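The packing table at Cesitz

Cesitz sends out small household goods and gifts from the back room of the shop on Koutsoukos Lane. The front counter gets most of the attention, so these pages are given over to the rooms behind it. The stockroom and the label desk had their own galleries earlier in the year. The third is the packing table, with a few notes on how it's set up and what goes across it in an ordinary week.

The shop sent out 2,000 parcels last year, nearly all of them from one table. August was the slowest month and the weeks before Christmas the busiest, as you would expect. The table was bought secondhand when the shop moved in and has been shifted twice, first to get it out of the path of the back door, then to bring it under better light. It stands 920 mm high, which suits most people who pack standing up. There is a stool for anyone who wants it.

Trays
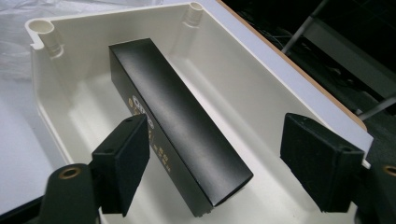

Trays came in after a year of packing straight off the shelf, when small things kept rolling off or ending up under the tissue. An item now goes into a tray before it goes into a bag, and it gets a look on every side while it's there. Dark boxes are the easiest to check against a pale tray. A long black one with small gold and cream printing down the side shows its corners clearly on a background like that, and a crushed edge would stand out. White and clear items are harder. For those we lay a sheet of coloured tissue in the bottom first.

The trays are wiped out on Wednesday afternoon and left upside down overnight. Dust gathers in the corners and around any moulded posts, and an old toothbrush does a better job there than a cloth.

Longer things go in on an angle. If it still won't sit flat, it goes straight to the carton shelf and skips the tray altogether.

Bags

We keep clear bags for counter sales and for anything going into a mixed parcel. The clear film saves opening them again at the checking stage — you can read the label through the side. The printed kind, with THANK YOU in black and a yellow smiley face below, is cheap and cheerful, and regular customers bring them back folded flat to use again.

Bags crumple as soon as you let go of them. The usual way is to open the mouth, set the bag down near the middle of the table and lower the item in with the other hand. Cylinders go in on their side or on end, whichever leaves more film to fold over. A tray stays to the right, close by, ready for the next thing. 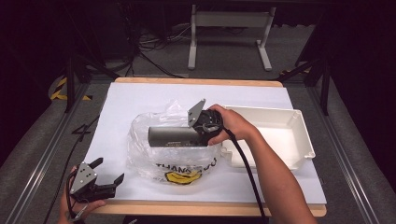

Table covering

White paper goes over the whole tabletop, leaving the wooden edge bare. It comes off a roll and is trimmed with scissors once it has been pulled flat. We tried a vinyl cloth from Zestdale before that. It was easy to wipe, but it held on to static and the light bags clung to it.

Paper has its own faults. It creases, it tears near the tape and it picks up ink from the marker pens. On the other side of the ledger, a dropped screw or earring back is easy to find on white, and a marked sheet can be folded up and put in the recycling. Larger offcuts are kept for wrapping, and the rest go under the plants in the front window.

Light matters more than we had expected. A plain white surface shows the shadow of whatever is held over it, and with a single lamp that shadow can fall right where you're trying to read a label. Moving the table helped. A second lamp is on the list for winter.

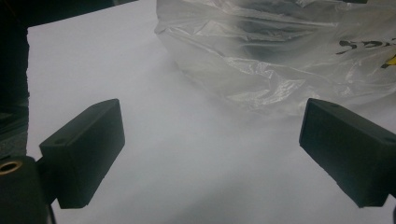

Ermanno Piras wrote in to ask whether a pale grey mat wouldn't be kinder on the eyes over a long shift, and said he had changed over to one at his own packing bench and didn't miss the paper. He buys it by the metre and cuts it 700 mm wide. We have asked him for a sample and will try it at one end of the table first.

The next gallery will cover the carton shelf and the tape dispensers.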